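What Is a Shadow, and Where Does It Go at Lunchtime?

Have you ever tried to run away from your own shadow? I did when I was little, all the way down the footpath and back again, and I can tell you it is very hard work and you never win. Your shadow sticks to your feet like chewing gum, and it has been doing that your whole life, so I think it's high time we got to know it properly.

Let's start with light, because you can't have a shadow without it. Light travels in straight lines. It zooms out of the sun, or a torch, or the lamp beside your bed, and it keeps going straight until it bumps into something. If that something is a window, most of the light goes through. If that something is you, it stops! Behind you there is a patch where the light couldn't get to, and that darker patch is your shadow. It isn't a thing you could pick up and put in your pocket. It's just a place that missed out on some light.

Now, when you go outside early in the morning, the sun is low in the sky and your shadow is enormous, with legs like a giraffe's. By the middle of the day the sun has climbed up high, and your shadow has shrunk into a funny little puddle around your shoes. In the late afternoon it stretches out again, only this time it points the other way. (In May, when the days are getting shorter here in Australia, even your lunchtime shadow is a bit longer than it was at Christmas.)

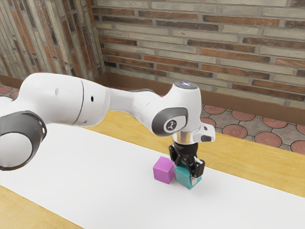
Shape matters too, and it can play tricks on you. Hold a ball up in front of a torch and its shadow on the wall is round whichever way you turn it. A cube is much sneakier. Think of two small cubes on a table, like the pair the white arm is reaching towards: shine a torch straight at the flat side of one and you'd get a square shadow on the wall behind, but turn it so a corner points at the torch and the shadow gets wider. Tip it up on its point and you can even make a shadow with six sides, which surprised me so much the first time that I called everyone in from the kitchen to look.

People worked out long ago that shadows could tell the time. A sundial has a stick or a slanted piece that stands up from a flat face, and its shadow creeps past the numbers as the day goes by. There's a lovely old one in the park at Mulcahy, rather mossy now, and if you stand beside it with an ice cream you can watch the shadow move before you get to the cone.

You can make your own with a paper plate, a pencil and a lump of play dough. Poke the pencil through the middle of the plate, stand it in the dough somewhere sunny, and mark where the shadow falls every hour. Please don't look straight at the sun while you're doing it, as it can hurt your eyes. Leave the plate exactly where it is overnight, and tomorrow you can use your marks to work out when it's time for afternoon tea.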